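Titville Community Giving Day: Frequently Asked Questions

Everything you need to know before you sign up, give or pitch in!

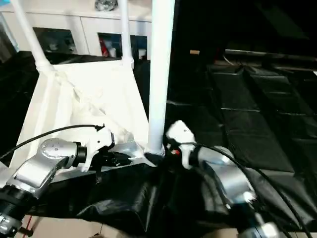
A reader in Drenov writes that her food pantry has been going it alone for years and wonders whether a group that small could really join in. Yes, please do! Last April, 36 groups took part, and plenty of them had no paid staff at all.

Who can take part?
Any registered nonprofit serving Titville or Drenov. School clubs and neighborhood groups are welcome too, as long as they team up with a registered partner.

How does the matching fund work?
We love this part! Gifts made on Giving Day go into a shared pool, and the Bondetti Fund matches the first $132 each group brings in. After that, every dollar still goes straight to the group the donor picked.

Do we have to have a partner?
No, but we hope you'll try it. Last year the Wijaya Reading Room paired up with a shelter and together they heard from 1409 donors – far more than either had ever reached alone.

Is there a fee?
None for groups. Donors pay the card charge only if they check the box.

When do we get the money?
Within 12 business days, by check or direct deposit.

Can people give supplies?
Sure! List what you need on your group page and donors can drop it off with you directly. Supplies don't count toward the match.

How do I sign up?
Fill out the short form on the Join page. You can change your group page any time before Giving Day starts.

Page updated 2025-04-29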